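Been asked a few times how we got the damp under control in the back bedroom at Flelthorpe, so a few posts on it.

The house is a 1930s end terrace with solid walls on two sides. The back bedroom faces north. Every winter the corner behind the wardrobe went black and we wiped it down with mould spray, and by spring it was back.

In December I bought a cheap humidity meter and left it on the windowsill. First morning it read 70 per cent. I moved it to the corner and it was higher still, though I didn't write that one down.

Two people looked at it. The first wanted to inject the walls. The second, Sorin Yordanov, spent most of his visit in the loft and outside looking at the gutters. He said the wall was cold and the air was wet, and that injecting it would be money wasted.

The gutter joint above that corner was leaking a bit. Fixed that myself with a new bracket and some sealant. Took an afternoon, mostly spent finding the ladder stay.

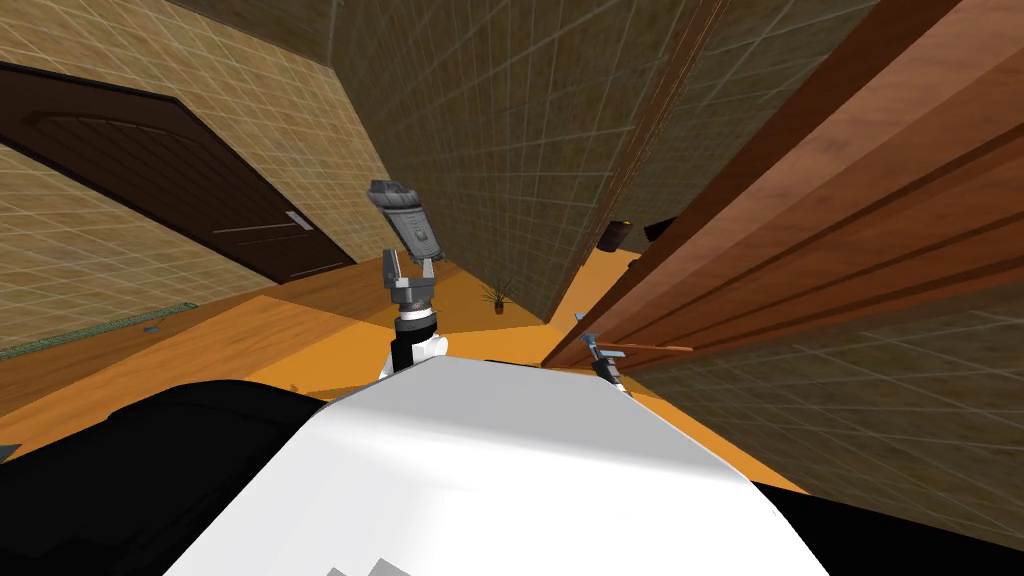
Does opening the window help in winter, when it's wet outside anyway?

Cold air holds very little water even when it's raining. Once it's indoors and warmed up it is fairly dry. We open the bedroom window wide for five minutes after getting up, then shut it. The heating catches up quickly.

Other changes. Wardrobe pulled forward a hand's width from the wall. Washing no longer dried on the bedroom radiator, it goes in the bathroom with the fan on and the door shut. Trickle vents opened, they had been painted over by whoever was here before us.

The bathroom fan was useless so I replaced it. Glória Torres two doors down had the same one and told me the duct in hers had come off in the loft. So had ours. It had been blowing steam onto the insulation for I don't know how long.

I also cleaned the old mould off properly, let the wall dry for 21 days and then repainted with ordinary matt emulsion. No special paint.

The meter reads lower most mornings now. It still goes up if two of us sleep in there with the door closed.

Next job is the loft insulation, which is thin over that end. Will post when I've priced it up.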